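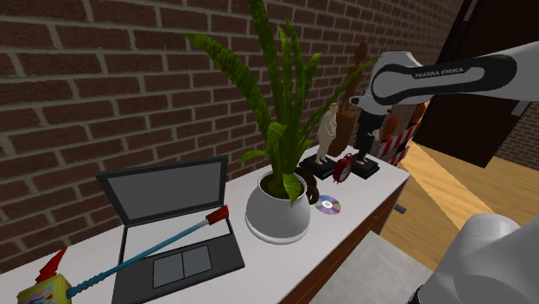 The desk, with the laptop open on it.

So I gave up complaining for Advent, and by October rules (I'd practiced!) every slip meant a quarter in the jar for the Stasa Street food pantry. Day one cost me 60 quarters. Sixty!
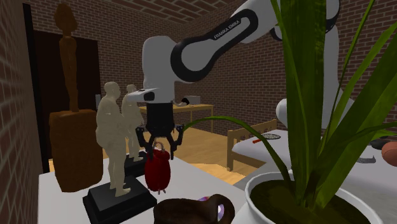

By day seven I was down to eight, and feeling pretty holy — which my pastor says is its own jar.

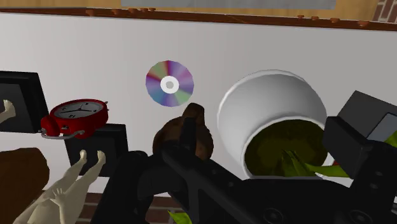 Then the choir picked the Godoy carol again, all 94 measures of it, and I just smiled, walked up front, and dropped in a five.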